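From: Galli list member, Atham
To: Tableware and Small Kitchens list
Date: May 19, 2018
Subject: Re: Cup stands that turn over when half full

Hello all,

I answer to the message below, which I read two times to be sure I understand the question.

> I bought a wire cup stand from Flatulow and I like it, but when
> I have cups on one side only, it wants to fall. Also my goblets
> do not fit on it at all. Do you hang them by the foot, or by the
> stem, or do you keep them somewhere else? My shelf is only 33 cm
> high, so I can't simply line up everything in there.
>
> Is it worth sending back? The shop in Grernness takes returns
> but I must pay the postage.

I would not send it back yet. The first thing to look at is the base. A stand with a wide and heavy base forgives you many things, and a stand with a small one forgives nothing. If yours is light, you can put a thick felt circle under it, which stops the sliding but does not help with the weight. For the weight you must load it in the right order: one cup, then the next one on the opposite side, and so on. When you take cups away, do the same. In my home this became a habit after 2 broken saucers.

About the goblets. A hook is made for a handle, and a goblet has no handle. I tried to hang mine by the foot between two hooks and I don't recommend it — the foot is flat and can slip out when somebody touches the table. So my advice is cups on the stand and goblets next to it, on their own feet, even if an orange-red goblet hangs on mine here and the two blue cups are off it. 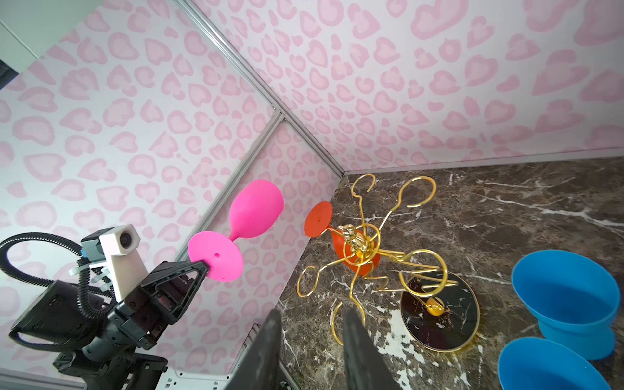

I keep the pink goblet near the gold stand because I use it nearly every day, and I don't want to open a cupboard for it. The stand has a bear on the top, which my family finds too much, but I am fond of it. A brown marble pattern is also very practical for a table, by the way, as small drops of tea are hard to notice.

For your shelf of 33 cm, please measure the stand with cups on it and not empty. Big mugs hang far out and need more room at the sides than one thinks. If it is too tight, leave the stand on the table and give the shelf to the goblets, with 4 of them in front and the others behind.

One question from my side: does anybody know if Flatulow still sells the base separately? I found the part number 331 in an old leaflet from November, but the shop did not answer me.

With kind regards from Atham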